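How to measure dissolved oxygen in a small estuary

Many people write to me and ask how they can check the oxygen in their local water without a laboratory. I learned the method from Tudor Dumitrescu when we sampled the estuary at Standdale, and I still follow his order of work.

First, choose your station and keep it. We had 7 stations between the Losska bridge and the open water, and each one was marked on a paper map. If you move even a little, your numbers from July and from October cannot be compared.

Go early, before 6 in the morning if you can. During the night the algae use oxygen and do not make any, so the lowest value of the day comes near sunrise.

Calibrate the meter on the shore. Put the probe in the calibration cap with a damp sponge, wait until the reading is stable, and set it to 100 per cent saturation. Do not let the probe touch the sponge.
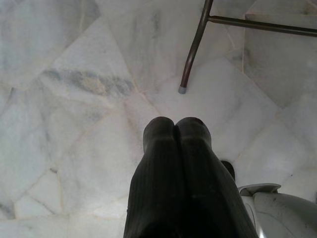 Then lower the probe slowly to the first depth. I take one reading just under the surface and one every 2 metres after that, up to 29 metres in the deep channel at Hudamley. Wait at each depth until the number stops moving. If your probe has no stirrer, move the cable gently up and down by a hand's width.

Write the temperature and the salinity beside every oxygen value. Warm or salty water holds less oxygen, and without these two numbers the reading in milligrams per litre is difficult to explain later.

Rinse the probe with fresh water before you put it away. Bilal Karaki has made a blank field sheet which you can copy by hand, with one column for each depth.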